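Flokbridge
Play Kitchens > Stetness

The Stetness Play Kitchen

Khalil Karaki built his first play kitchen for a niece in Navarrete, out of an old pine dresser, and she cooked on it until her knees no longer fit underneath. We still think of that dresser when we're fussing over the Stetness, which has the same wide counter and the same deep sink, and (we hope!) the same willingness to be dragged across a living room by somebody in a cape.

It's made from solid birch in our Dritside workshop, with rounded corners and a water-based finish that wipes clean with a damp cloth. The colours this season are cream, fog grey and a soft harbour blue, and the grey has been flying out the door.

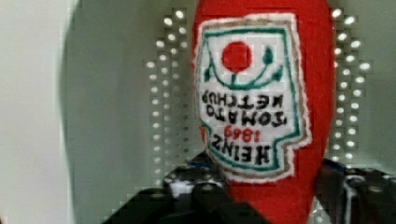

The counter sits low enough for a toddler and has room for two cooks side by side, or one cook and one very opinionated supervisor. Underneath is an oven with a proper clicking knob and a door that closes slowly, a change we made after hearing from a good many parents about pinched fingers. The sink basin lifts right out, so if your little one insists on real water you can carry it to the laundry and tip it away.

Beside the oven there's a cupboard with two shelves, deep enough for saucepans borrowed from the big kitchen, and a rail along the back for tea towels and mitts. Hooks are included. Play food, dishes and cookware are sold separately, and nearly any make will fit.
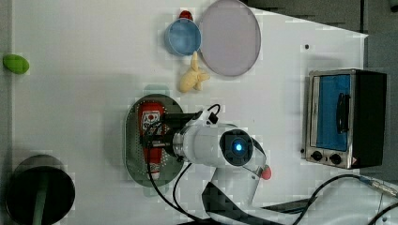 Putting it together

Set aside an evening, put the kettle on, and lay everything out on a rug before you start. The panels are lettered on the inside edges and the hex key is taped to the back panel, where it's awfully easy to miss. Most people are done in almost 3 hours, and it goes quicker with a second pair of hands to hold the sides upright.

Please use the wall strap. It's in the small paper envelope with the screws.

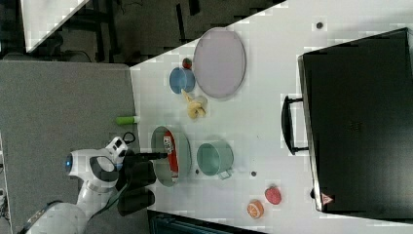
Round bowl and teal pot on a white tabletop

Delivery and care

The Stetness ships in two flat boxes, usually on the same truck. If only one turns up, give it a day and then ring Ghassan Hamdan at the shop, who'll chase the courier for you. Pickup from Dritside is free and there's parking around the back by the lumber racks.

Tighten the oven hinge now and then, keep the counter out of harsh sun, and touch up scuffs with the little jar of finish in the hardware bag. The frame is covered for two years, and spare knobs are available by mail.
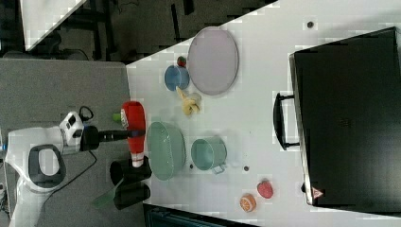

Red squeeze bottle with a white cap

Page updated 23 Jul 2025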